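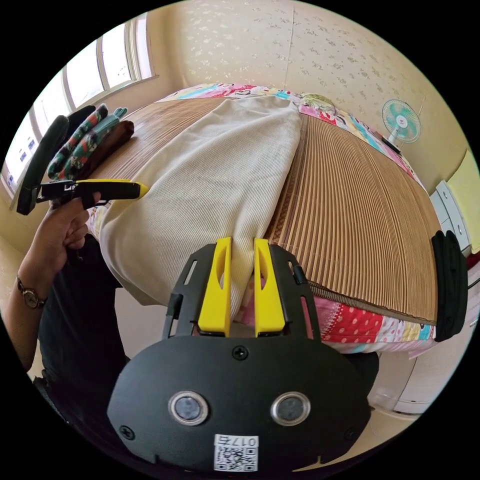
A slatted mat over the bedding was the only thing that got me through last June, wrote one reader after our piece on hot bedrooms, and could we please do a page on keeping one nice? Yes, gladly! I love these mats, and I have a lot to say about them.

Search tips and rooms Go

Keeping a summer bed fresh: slatted mats, quilts and corduroy cushions

By the Tornlow home page
6 March 2018

Start with what goes underneath. A woven mat laid straight on a bare mattress tends to slide, and you end up chasing it across the bed at two in the morning. Put a cotton quilt under it (a patchwork one is lovely, you get those bright squares peeking out past the edge) and the mat settles right down. It also feels softer under your hips. Smooth the quilt flat with your forearm before the mat goes on, all the way out to the corners, as any lump will show up as a ridge in the slats.

If your mat is a bit shorter than the bed, don't worry! Line it up where your shoulders and back will be and let the quilt show at the foot. Mine stops well short and I've come to like it that way, with a cool part to lie on and a cozy part for my feet.

Wiping it down

Wring out a cloth in plain lukewarm water until it hardly drips, then wipe along the slats, never across. Going across catches the fibers and leaves you with splinters. Do this once a week in hot weather. Dry it with a second cloth and prop the mat up somewhere airy for an hour or two, out of strong sun, which makes bamboo and rattan brittle. Check the cloth binding around the rim while you're at it. That's the first part to fray, and a few stitches in a matching thread will save you buying a new mat.

I tried a spoonful of white vinegar in the water one year and it did freshen things up, but the bedroom smelled like pickles until bedtime.

Corduroy on the bed

A long corduroy cushion is my favorite thing to have on a mat, behind the knees or hugged to your side. The ribs do collect everything, though. Lint, hair, crumbs if you're a toast-in-bed person like me (no regrets). Take a dry, soft brush and go with the ribs from one end to the other, then back the other way to lift the pile. A lint roller works too, only it wants a light hand.

When the filling has wandered off to one end, pinch the flat end between your fingers, hold the cushion up and give it a good shake. Then lay it down and pat it from the full end toward the thin one. Do it every time you make the bed and it never gets badly lumpy.

For washing, turn a removable cover inside out, use cool water and a gentle spin, and hang it with the ribs running up and down. Cream shows everything, so wash it apart from bright patchwork, especially anything red! I learned that with a cushion that was pink for the rest of its life.

Putting it away

When the nights turn cool, wipe the mat, let it dry for a whole day, and roll it loosely with an old sheet inside. Fold marks don't come out of slats. I stand mine in the back of the closet behind the winter coats, tied with two strips of cotton, and the cushion stays on the bed all year.

Recent in Bedrooms
Washing a patchwork quilt without the colors running
12 uses for an old pillowcase
Getting creases out of corduroy
Where to keep spare bedding in a small apartment
14 quick jobs for the first warm weekend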